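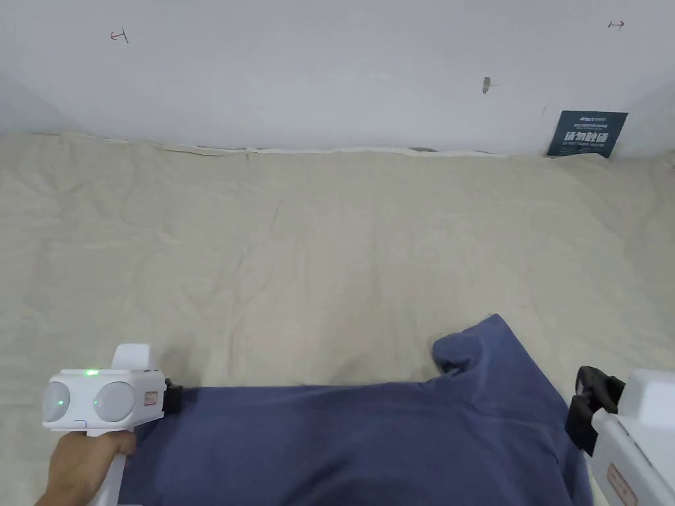
*Two grippers, one blue cloth and a well-creased sheet. The sign at the back says 请勿触碰, "please do not touch".*

Hi, I'm Rania, and I'm looking for 3 people to come and fold laundry with me at Naciri through July (paid, obviously!). You'd have a white gripper in each hand and you'd pick up, spread, fold and flip clothes while the grippers record every move, so our robot arms can learn the job from you.

No robotics background needed. My best demonstrator so far, Asmaa Benkirane, came to us from a dry cleaner's and folds a T-shirt better than I ever will. What I'd love is patience, steady hands and a bit of colour in your commentary when a sleeve won't behave – I do write those notes down. 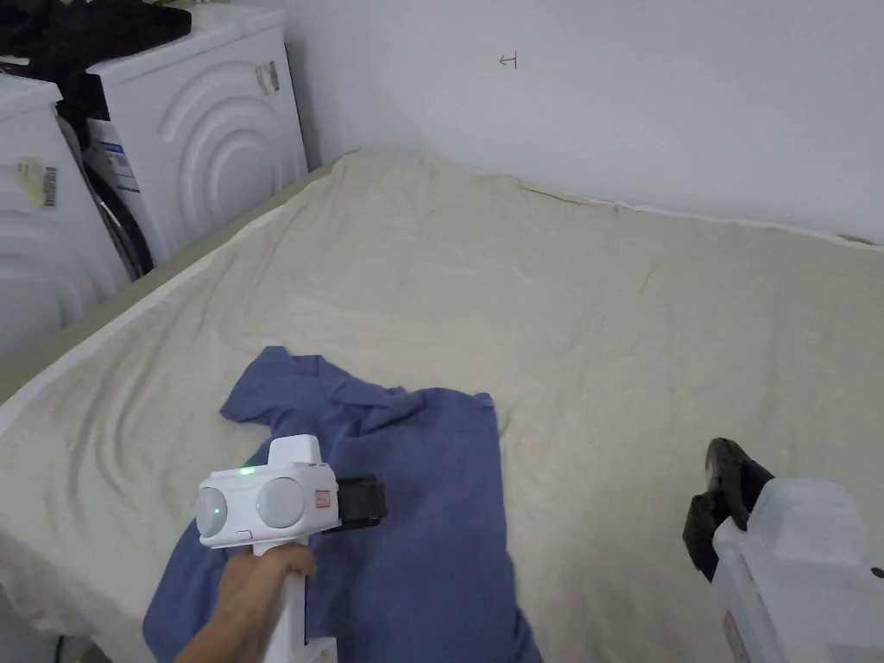
*Blue cloth on the cream sheet, washing machines alongside.*

A session is 50 folds with a proper break in the middle, and you'd do 2 sessions a day. You'll be on your feet and leaning over a bed for a lot of it, so please tell me if your back or wrists are dodgy and we'll organise the day around that. Clumsy folds are fine, just finish them and keep going. We start at 9 am and I make the tea.

You need to be 18 or over and okay with your hands and forearms being filmed.

Keen? Send a few lines about yourself to Rania Shehata at the Naciri front desk, with "Folding" in the subject line, and let me know which weeks in July suit you.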